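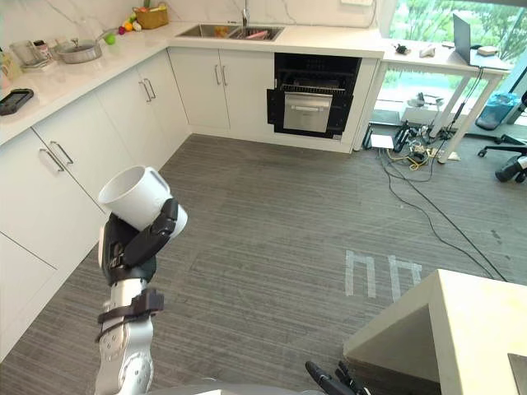 The Truneo student robotics club will enter the Bisus kitchen challenge in December, and its coach is making no promises. "A robot that clears up after lunch sounds great until you watch one do it," said Leif Solberg. Even a white mug, tipped sideways in the gripper, is a job the students take seriously. 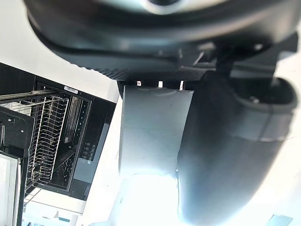

The gripper near the open dishwasher.

The club has logged 1,876 practice attempts. Solberg doubts the total means much – one kitchen is one kitchen, and the contest will be held in another.
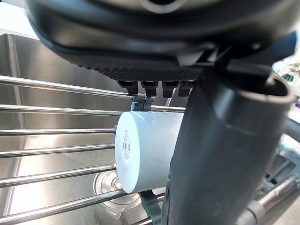

Teams get two runs each and are scored out of 400. Truneo's best practice score is 199. "I've read too many releases that leave that number out," Solberg said.

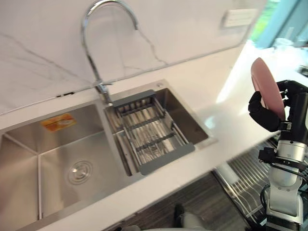
A pink plate held upright beside the sink.

Practice scores will be posted at the Fostura library, good or bad. Students who want to join may sign up there.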